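How to Run a Decision Matrix in Under an Hour

A decision matrix helps when you have several decent options and keep going back and forth between them. You need paper or a blank spreadsheet.

Step 1. Write the decision as one question

Keep it narrow. "Which supplier should we use for the spring order?" works. "What should we do about suppliers?" does not. Add any hard limit, such as a budget of $2,000, and drop every option that breaks it.
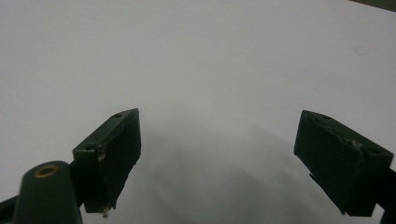 Step 2. List your criteria and weight them

Four to six is enough. Give each one a weight from 1 to 5. Do this before you look at the options again – it is easy to bend the weights toward a favorite.

Step 3. Score and multiply

Score each option from 1 to 10 on every criterion, multiply by the weight, and add up the row. When I compared three suppliers, Jimard came to 170, Hirnell to 121, and Lurkico was already out on price. 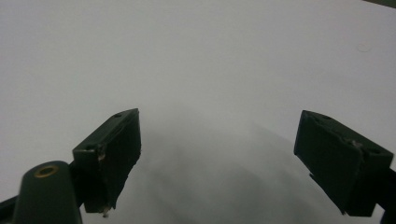 Two dark green gripper fingers against a pale surface.

Step 4. Check the result

If the top two are within 16 points, treat it as a tie. Go back to the criterion with the highest weight and let that score decide. If the winner bothers you, a criterion is probably missing. Add it and score again.

Save the sheet with your notes. You may want the weights for the next order.

Posted by Crisanto Mangubat in Work Skills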